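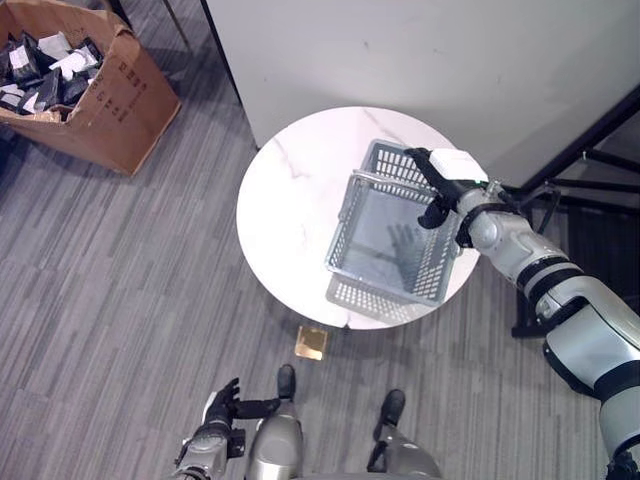 The right hand over the grey basket, white box in its grip, on the marble-topped table.

Blog > Robots > Letting go

I've been meaning to write up the letting-go business since August, and as it's Friday and the kettle's on, I shall finally get on with it. Everyone who works on robot hands talks about picking up (quite right too, it's hard!) but at Mamcombe we've spent a good long while on the other end of the job, which is how the fingers should open.

Our old method, which we called Stullow after the village, opened every finger at once as soon as the hand reached its target. Lovely and simple, but small boxes would catch on a fingertip and land askew. Griter, the newer one, opens the thumb first, waits a moment, and then lets the rest follow.

We ran 300 drops with each, same basket, same sort of light little box. Stullow left 52 of them crooked or hung up on the rim, and Griter left 5. I was so pleased I ran the sums twice!

It is slower, mind you, by more than 2 seconds a drop, and I haven't tried it with anything soft yet. Pouches are next, once I've rewritten the bit that decides how long to wait.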